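Notebook – Grastirell trial kit, kitchen bench
2023-08-16
Entry by Noémi Tóth

Second entry on the Grastirell loan kit from Jado. For anyone picking this up cold: Grastirell is the teach-and-replay package, a software licence plus a small control box, and Jado sells it as a layer over an arm you already own. We have it on trial until the end of the month. Enikő wants a yes or no on buying before she puts in the equipment request.

Install notes first. The control box came up on the second try. The first time it refused the licence file, and I had to ask Jado support for a new one. They answered the same afternoon. The manual still has the old menu names in chapter 3, so ignore the part about "Session Setup" and go straight to "Tasks".

Version on the box is 11. The release notes mention a fix for dropped waypoints, which we had on the older Bárány package all through February and never got to the bottom of. I recorded the same path several times to see whether it would come back. Total of 197 waypoints recorded, all of them present on replay. I'm satisfied with that part.

Task for the day was bowl and utensil work at the counter, from the Plaltus task list, item 9. I left the list order alone so Enikő can compare with her own notes. 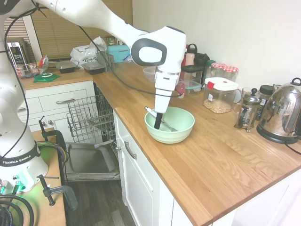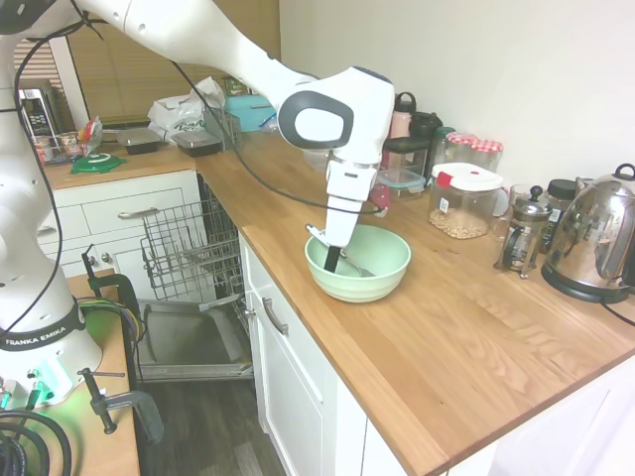

Grastirell splits a task into approach, contact and retreat, and each stage gets its own speed and force limit. On the Bárány package we had one limit for the whole path and had to slow everything down to suit the worst bit. Contact is the stage that matters for item 9. With the gripper pointing down into the mint-green bowl and a metal utensil lying in there as well, there isn't much room to be wrong sideways, and the default contact zone is a plain box that takes no account of a curved rim. I redrew it by hand as a cylinder. The editor allows this but hides it under "Advanced", and the shape has to be saved before you leave the page or it goes back to the box. Lost it once that way.

Other things I noticed:

The keep-out editor is good. I put one zone over the kettle and the French press at the right-hand end of the counter and another in front of the open dishwasher. Both stayed put after a restart.

Log export is poor. One file per stage, no common time column. I joined them with a short script, which is in the shared folder under my initials.

The pause button on the tablet has a noticeable lag. Use the proper stop – the tablet is a convenience and the manual says so too.

Cost: Jado quoted 482 a month for one arm, support included. I've asked whether a second arm on the same control box is charged at the full rate. No reply yet.

My leaning is yes, if the export gets fixed or they at least give us the file format in writing. Enikő is less sure and would like to see item 11 on the list done with the default settings, with none of my edits to the contact zone. Fair enough. I've saved my version under a separate name so she can start from a clean profile.

To do:
Ask Jado about the time column.
Reprint the keep-out map and put it in the binder.
Enikő to run item 11 and write it up on the next page.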